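Noemi Fitzsimmons
September 1, 2026
Last updated 4:16 pm

Unit 316 at Merik Court is back on the rental list. Two bedrooms, 2 bathrooms, third floor, lift from the car park. I manage the building, so questions can come straight to me in the replies.

Both bedrooms face the rear lane, which is the quiet side. The main one has an ensuite and a full wall of built-in robes. The second fits a queen bed and a desk, but you won't get much else in there.

Kitchen was redone before the last lease. Gas cooktop, electric oven, dishwasher. The fridge space is on the narrow side, so measure yours before you apply. We can't take the cabinet out.

One undercover car space, on title. It's a standard bay beside a pillar. A dual-cab ute will fit in length but you'll have trouble with the passenger door. Street parking on Damon Street is permit only, and the council doesn't issue permits for our building.

Storage cage in the basement is included. It has a mesh front and takes your own padlock.

Someone asked about cleaning at the end of a lease. You can do it yourself or pay a cleaner, we don't mind which. The benchtops are dark and show streaks, so go easy on the spray.
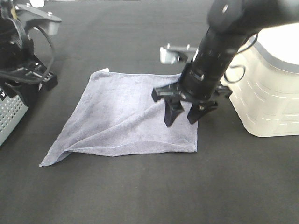

Microfibre towel on a dark tabletop.

Pets: the owner will consider one cat or a small dog. Put it in the application with the animal's age and whether it's desexed. Please don't leave it until after you're approved.

Heating and cooling is a split system in the living room only. The bedrooms have ceiling fans. It's a north-facing living area and gets sun through winter.

Internet is connected to the building. Choose your own provider. Power and gas are in the tenant's name, water usage is billed quarterly.

Tram stop is a four-minute walk. Closest groceries are the Avcı deli on the corner and the bigger supermarket in Samico Arcade, open late.

Replying to a few people at once: no, it isn't furnished. Yes, the balcony has room for a small table and a clothes airer. Washing can't hang over the rail, it's in the by-laws.

Twelve-month lease to start. Available from the middle of September. Inspections are by appointment, so send me your name and a phone number and I'll reply with the times I have left.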